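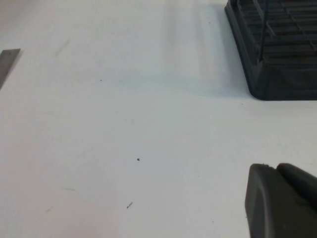
Progress report to the Trustetti Fund, second installment
Project: Low Water Timetable (poems)

The book is further along than it was in my spring letter, though it's not the book I described to you in the application, so I'd better start there. I proposed a sequence in the voice of a ferry pilot on the Rorkance crossing, start to finish, one man talking. I wrote that for months and he got very wise and very tiresome. He had opinions about the moon. So now the passengers have taken over, and the pilot speaks at the beginning, once in the middle when the fog comes in, and then at the end, by which time I hope you'll be glad to hear from him again. I worked out the new order by moving poems around by hand, and I came away with a running order I've barely touched. Putting the fog poem dead center was the big decision. Everything before it is in couplets and everything after it has looser lines, and it gave me an excuse to let the rhymes go (I was so tired of the rhymes!).

What's finished: the whole first half, meaning finished in the sense that I've stopped getting up at night to change a comma. That includes the long one, "Foot Passengers," which eats up a good part of the first section and which I know the panel had doubts about. I read your comments carefully and I did cut it. The stanza about the vending machine is gone, and so is the second of the two brides. I kept the dog. I tried it without the dog and the ending had nothing to stand on.

What isn't finished: three poems in the second half. One of them is just a title and a last line at the moment, "and the ramp came down on the same wet stones," and I'm writing backward from it, a method I can't recommend but seem to be stuck with. The second is a villanelle that wants to be something else. The third is the pilot's closing speech, and I'm saving it on purpose. I don't want to know what he says until the passengers have all had their turn.

You asked in your last note about the interviews. I rode the crossing all through October, mostly the 6:40 in the morning, with a notebook and no recorder, and I talked to whoever would put up with me. People were kinder than I deserved at that hour. I should be clear, as I was with them, that no one's words go into a poem as they said them. What I took was mostly rhythm, and a few nouns. A woman who repairs sewing machines gave me "feed dog," the little toothed bar that pulls the cloth along, and I went home and built a whole poem on it. A retired deckhand told me the old schedule used to be called out loud at the landing, every departure, and he did it for me there on the deck with his coat buttoned to the chin. The timetable poem that opens the second half is my try at that sound. It looks a bit odd on the page, I'll admit, with the times running down the left side, but read aloud it's the best thing in the book.

I know that because of the readings. I promised you three and I've given two. The first was in the upstairs room at Cho, the bookstore across from the landing, and it went the way first readings go: I read too fast, explained too much, and then someone in the back asked for the timetable again. So I read it again, slower, and it was twice the poem. The second reading was at the library in Grudberg and had a much older crowd, several of whom had commuted on the boat and were happy to correct me. I'd had it docking on the wrong side. That error ran through four poems! It's fixed now, and one of the fixes turned out better than what it replaced, since "port" had been dragging in a pun I never wanted. The last reading will wait until the manuscript is done.

Yi-an Shin has been editing with me the whole way, and I'd like to put on record how much of the new shape is down to her. She reads with a ruler under the line, and when she gets to the end of a poem she writes one word at the bottom of the sheet. For a long time the word was "why." Lately I've been getting "yes" or "almost." We disagree about titles. She'd like fewer of them, and I've given in on the short poems but not on the long ones.

The other person I should mention is Lourenço Bastos, who is translating a handful of the poems into Portuguese for the back of the book. This wasn't in the application and I'm not asking for any extra money for it. He wrote to me after hearing the fog poem and sent along his version, and when I went through it with him I found a whole line in my English that didn't mean anything. It had sounded fine for a year. He'd stopped at it, very politely, and asked what it was doing, and I had no answer, so it came out of both.

On the money. Of the $1000 in this installment, $300 has gone to Yi-an for the first round of edits, as budgeted. Ferry fares, notebooks and printing came in lower than I'd guessed. The balance is set aside for the second round of edits and the last reading, and I don't expect to come back to you for more. I have the receipts in an envelope, in no order, and will put them in order before I send them.

Changes I'd like you to approve, please. First, the book's title. The application said The Pilot's Book, and given that he's been demoted I'd like to make it Low Water Timetable officially. Second, I'd like to move the delivery of the full manuscript back by a month. I could hand in something on the original date, but the closing speech would be rushed, and you'd be able to tell. If the month is a problem for your calendar, let me know and I'll find a way.

I'm attaching "Feed Dog," the fog poem, and the timetable. If you only have time for one, make it the timetable, and please read it out loud, with the door shut if you have to. The times are meant to be spoken as numbers, "six forty," "seven fifteen," and where there's a gap in the column that's a boat that didn't run, so leave a breath for it.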